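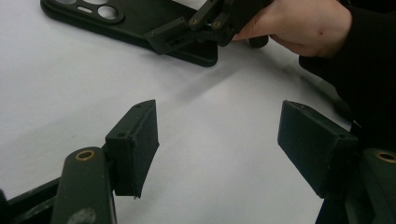 PROD 229 – Small Assemblies
Week 9 handout: plates, brackets and threaded inserts

Bring this handout to the bench session. The reading for the week is the Endthorpe workshop guide, the chapter on joining plastic parts. The section on adhesives can be skipped, as it comes back later in the course.

1. Why we start with the flat part

A phone-style back plate is a good first part to check because most of its faults show up when it is laid on a level surface. Put it down on a clean tabletop and press lightly on each corner in turn. If it rocks, the plate is warped or there is a burr on the underside. Deal with that before anything is attached to it. A bracket screwed to a warped plate will pull it further out of shape, and the hinge will then bind for reasons that look like a hinge problem.

Look through each cutout at the table underneath. A pale surface under a dark part makes stray material around the edge of a hole easy to see. Clean the edges with a deburring tool, not a knife. Raised areas, such as a camera bump, need the same check around their base, where the wall meets the plate.

2. Brackets with hinged joints

The bracket in this week's exercise is the Vinder pattern. Terms used in the marking guide:

Arm – the flat section that reaches away from the joint.
Joint – the place where the sections interlock and turn.
Tip – the free end of the arm.
Post – a short cylinder standing out from the body, used for locating.

Work the joint through its full travel by hand before fitting any screws. It should move evenly and hold where you leave it. A joint that drops under its own weight is too loose for this exercise. One that needs two hands is too tight, and the usual cause is paint or print residue on the mating faces.

Hold the bracket by the body when you offer it up to the plate. Holding it by the arm twists the joint and you lose the alignment you just set.

3. Threaded inserts

Brass is the common choice for inserts in plastic. It takes a clean thread, it doesn't rust, and it conducts heat well enough to be set with an iron. From above, a properly seated insert shows as an even ring with its face level with the plastic around it. Common faults:

Proud insert: the face stands above the surface, so the mating part can't sit flat.
Sunk insert: the face is below the surface and the screw may jack it out as it tightens.
Tilted insert: the ring looks oval from directly above. The screw will cross-thread.
Flash: melted plastic has risen over the rim. Trim it once it has cooled.

We use the Kütt tables for hole sizes. Copies are in the drawer under the bench vices – please put them back. Don't estimate the hole from the outside diameter of the insert, as the knurling has to bite into the wall.

4. Bench exercise

Work in pairs. One person holds and one person measures, then swap.

a) Check the plate for flatness and clean up the cutouts.
b) Work the joint and note how it moves.
c) Inspect every insert and record its condition.
d) Offer the bracket up to the plate and mark where it sits. Don't tighten anything yet.
e) Fit the screws finger-tight, check the alignment, then tighten in turn, a little each time.

Sketch the assembly from one side and from above, in pencil, with the terms from section 2 labelled. Colour is not needed.

5. For next time

Read the Drernance case notes on a hinge tested to 4000 cycles and write half a page on where the wear appeared first. Anyone who missed the November catch-up on tolerances should do the practice sheet as well. Sketches go in the tray by the door before 2 pm.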